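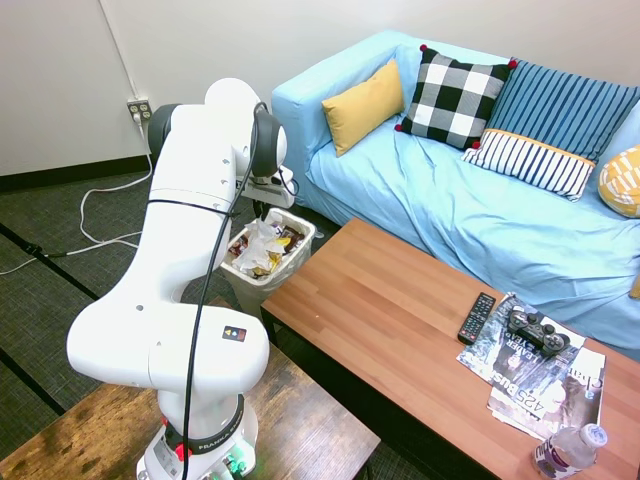 Murel is a house cleaning and tidying company. We work in occupied homes, mostly apartments, and most of our visits are the regular kind, once a week or every other week. We do kitchens and bathrooms like any other cleaning company, but more than half of our customers first call us about the living room. It gets used every evening and gets cleaned last. A full trash bin next to the couch, with food packages sticking up over the rim, is a normal start to a visit. We empty the bin first, then do the couch. Cushions like the five on this light blue one come off, the slipcover is pulled straight, and the cushions go back along the backrest in the order we found them.

The company was started by Nele Weidemann and Domenica Danzer, who had both worked in hotel housekeeping and wanted daytime hours. They took their first customers in March with one car and a borrowed vacuum cleaner. Today there are 23 of us, and we look after around 1,000 homes. Nele still does the first visit with every new customer. Domenica runs the schedule and the supply room on Erkley Street.

What a regular living room visit covers

Trash and recycling out, bins wiped and relined
Couch and chairs vacuumed, covers straightened
Coffee table and side tables cleared, dusted and wiped
Remotes, controllers and magazines put back where you keep them
Floor vacuumed, edges included

Windows, ovens and carpet shampooing are booked separately. We do not move pianos or aquariums.
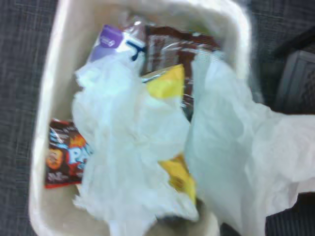

About Murel, page 2

Bins take longer than people expect. Wrappers and paper get pushed down until they are packed near the top, and then a sheet of paper hangs over the side and the next thing lands on the carpet. We take out the contents, sort what your building recycles, and wipe the inside walls before a new liner goes in. If you don't use liners, tell us and we will leave the bin bare. Paper with handwriting on it is set aside on the table for you to look at. We don't read it and we don't throw it out.

Hiwot Demissie trains new staff. Training takes 9 working days, and the last two are spent in customers' homes alongside a regular team. Flurina Pfister answers the phone and the email, and she is the person to ask about keys, pets, alarm codes and changes to your day. Rosalie Zaugg handles billing.

We keep the same two people on the same home whenever we can. They learn which magazines are finished and which are still being read, and where the remote goes.
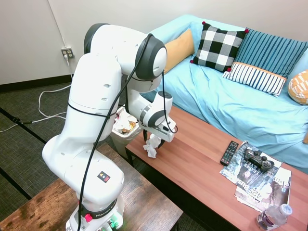 They also leave a written note after each visit with anything they were unsure about, such as a loose table leg or a tissue box that is nearly out. In our last full year we made 3,478 living room visits, and the notes are still done by hand on a half sheet of paper.

Supplies are included in the price. We use an unscented soap for wood and a damp cloth for electronics. If you prefer your own products, leave them on the kitchen counter.

To book a first visit, call the office or stop by in the morning. Please have your building's recycling rules ready if you know them.

Page last updated December 2, 2020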